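Polldale council has 9 members who belong to no party, and 3 of them have changed sides since November. I think a councillor who switches should have to face the voters again.

Remo Santoro won his seat by 181 votes with a party's name beside his own. He kept the seat when he left — and the name went.

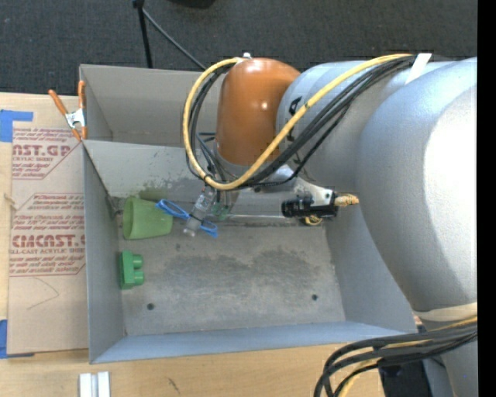

*A large grey metal bin with two compartments.*

A by-election costs money, and turnout would be low. I still prefer it to waiting three years for the next chance to vote.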